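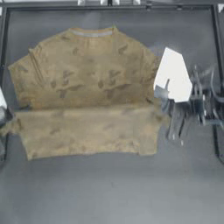
Tan camo-pattern T-shirt, partly folded, on a gray surface.

Pei-shan Yang lets apartments in Damthorpe and she talks fast. We got her at 9 in the morning between two viewings, phone face down on the counter, coffee going cold. She manages units at Lurkby and Landry Court, mostly one and two bedrooms, and has strong views on listings.

"Everybody writes 'spacious.' Fine. How wide is the bedroom? Does a queen bed fit with the door open? Put that in and I get half the phone calls."

Lurkby is the older building. 126 apartments, one elevator that works well and one she'd rather not discuss. Landry Court is newer, smaller kitchens, better windows. Rents at Landry run higher and she says the gap is mostly the parking.

"People will take a worse kitchen for a parking space. Every time. I would too."

What about September, when the students come back? She laughs. Busy. Very. Last year she had 20 people ask for the same corner unit, and it went to the second one through the door becuase his paperwork was ready.

"Pay stubs, ID, a reference from the last landlord. Bring it with you. Don't tell me you'll email it tonight."

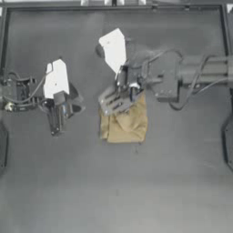

She charges $300 to hold an apartment, and it comes off the first month's rent. If the owner pulls out, you get it back. If you pull out, you don't, and she says so before taking a cent. Some renters get upset anyway. She keeps the signed sheet in a drawer.

On furnished units she is less keen. More to check at move-in, more to argue over at move-out. "I once spent an hour on a lamp. One lamp."

The listings themselves go up through Prulen, the office software, which she likes except for the calender. It double books. So the viewings also go in a paper diary, green one, elastic band round it.

Any advice for first-time renters? Run the shower. Try every window. Go back after dark and stand on the sidewalk for a bit, listen to the street.

"And read the part about pets. Please. It's on page two."

Then her next viewing buzzed up, early, and she went to get the keys.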